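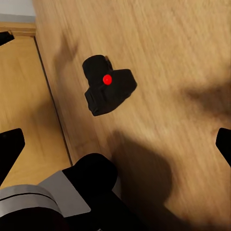
Vinegar and warm water, that's my whole secret for sticky wood. I mix 2 tablespoons into a quart, wring the cloth out hard and wipe with the grain, then dry right away! Small stuff left sitting out, like that little black piece with the red dot, gets picked up first - wiping in circles leaves streaks. I buff with a dab of Somia paste wax every 3 months or so (65 cents at a yard sale, still going).

Stand legs get the same cloth, joints too.

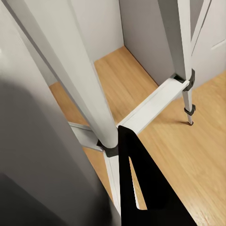
White legs, black joint, wood floor.

Print this tip | E-mail to a friend
2 comments
Contact | © Bumell Home Tips | Back to top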